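チケット番号 3123
件名:両手把持装置による収集データにおいて、右側の開閉値が欠落する事象について
区分:模倣学習用データ収集/障害調査
状態:経過観察中
起票:Tirnmont 収集運用窓口
対応:Driria 技術支援係

1.事象の概要
キーケースをスタンドに掛ける課題の収集において、1月の取得分263件を検査したところ、うち23件で右側グリッパーの開閉値が途中から一定値のまま更新されていないことが確認されました。映像および左側の値には異常が認められません。該当件は学習用データセットから一時的に除外しております。

2.発生条件
(1)欠落は、右側グリッパーを卓面近くまで下げ、対象物に指先を寄せる動作の前後に集中しています。
(2)収集ソフトウェア Veslow の記録画面には警告が表示されず、作業者は収録中に異常を認識できません。
(3)開始姿勢で静止している間の値は、全件で正常に記録されています。

3.一次対応の記録
10時40分 収集を停止し、記録用端末を再起動。再起動後の試行においても同一の事象が再現。
11時15分 左右の装置の接続口を入れ替えて試行。欠落は引き続き右側の装置に発生したため、端末側の接続口は原因から除外。
13時05分 右側のケーブルを予備品に交換。以後の試行では欠落が発生せず。
14時30分 交換前のケーブルに戻し、手首を下向きに曲げた姿勢を保持したところ、値の更新が停止。

4.作業姿勢の確認
再現試験は、通常の収集と同じ配置で実施しました。対象物は卓上の右手前に置き、左右の指先を内側に向けた状態を開始姿勢としています。右側のケーブルは手の外側に沿って下ろす取り回しであり、手首の角度によっては装置の付け根に曲げの負荷が加わります。
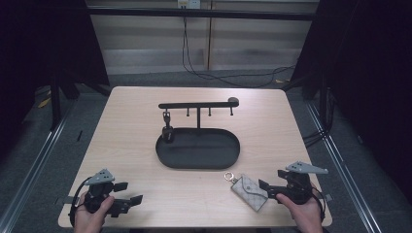
5.原因に関する見解
現時点では、右側ケーブルの付け根における接触不良が主たる原因であると判断しております。ただし、Veslow が値の更新停止を検知せず、直前の値を補完して書き込む仕様であることも、発見が遅れた要因に含まれます。なお、補完された値は「グリッパーを閉じない把持」として学習される恐れがあるため、該当件の再利用は認められません。

6.依頼事項
収集担当部署におかれましては、次のとおりご対応願います。
・右側ケーブルを予備品に交換のうえ、付け根から先に十分な余長を設けて固定すること。
・各収集単位の開始前に、左右それぞれの全開および全閉を2回ずつ行い、記録画面の数値が追従することを確認すること。
・開閉値が2秒以上変化しない収録については、件名に「要確認」を付し、Mihăilă 検査工程へ回付すること。
・除外した23件は削除せず、調査完了まで隔離領域に保管すること。
・補充分の収録に際しては、キーケースの向きおよび初期位置を、除外分の収録条件表に合わせること。

7.追記
ケーブル交換後に取得したデータについて、検査工程より欠落なしとの報告を受領しました。これに伴い、本件の優先度を「高」から「中」に変更いたします。更新停止時に警告を表示する機能については、改修要望第2029号として別途登録済みであり、進捗は同要望の票にて通知いたします。補充分の検査が完了し次第、本チケットを終了とする予定です。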